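Productions > Ambrose > House and Set Safety > Checklists

Ambrose, season 2 – weekly house check
Checked by Darnell Szabo, Thursday Mar 5, 2020
Copy to Chae-won Song, production office, Mikemport

Marks: OK, FIX (before next shoot day), STOP (room closed to cast and crew until cleared).

1. Front entry and stairs – OK
Handrail tight. Tape on the bottom step was replaced last week and is holding. Cast still leave shoes on the landing after the family dinner scenes. Please remind them on the call sheet.

2. Kitchen – FIX
Extinguisher present, gauge in the green, tag current. The light stand by the back door has one sandbag and needs two. Stove knob covers are missing on the left side. There is a toddler in the house for every kitchen day, so get these on before anyone cooks.

3. Living room – OK
Ceiling light rig checked at all clamps, safety wires on. Load is 26 pounds, well under the limit on the plate. The couch has been moved toward the window again and blocks half of the side exit. Moved it back. Leave it there even if the shot looks better the other way.

4. Interview room – FIX
Sound blankets have the fire treatment label except the gray one behind the chair. Take it down or get the paper for it. Zokitz heater was running with the door shut. It draws too much to share a strip with the monitors. Give it its own outlet.

5. Nursery – STOP
Crib is fine. The hidden camera shelf over it is held with two drywall screws and moves when pushed. Closed the room at 9:15. Reopen only after the shelf is moved to the other wall and I have signed for it. The parents were told and were fine with it.

6. Garage and power – OK
Generator log is filled in, last reading 2390 hours. Service is due in August. Fuel cans are in the cabinet and the cabinet locks. Total draw on the house feed was up to 3360 watts with all lights on.

7. Porenico trailer (makeup and wardrobe) – FIX
Step wobbles on the right side. Smoke alarm chirps, needs a battery. Hair tools were off and unplugged at time of check.

8. Work tables – OK
Tops stable, legs locked. 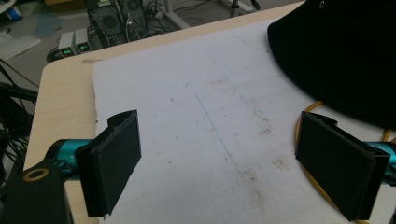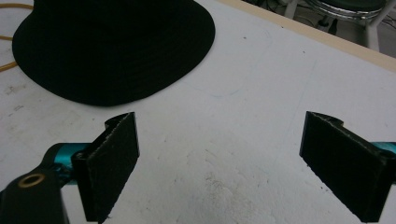
9. Driveway and street – FIX
Two fans were at the gate again asking for the couple. Polite, left when asked. The gate latch does not catch unless it is lifted, so anyone can walk in. Security to stand at the gate until the latch is replaced. The call sheet with the street address was lying on the dash of the van, face up. Keep it in the glove box.

10. First aid – OK
Kit full, eye wash in date. Medic's number is posted by the fridge.

Open items from last week: back porch bulb (done), pool fence (done), dog gate (not done, carry over).

Next check is the same day next week, before crew call. Items 2, 4 and 7 go to Chae-won for sign-off.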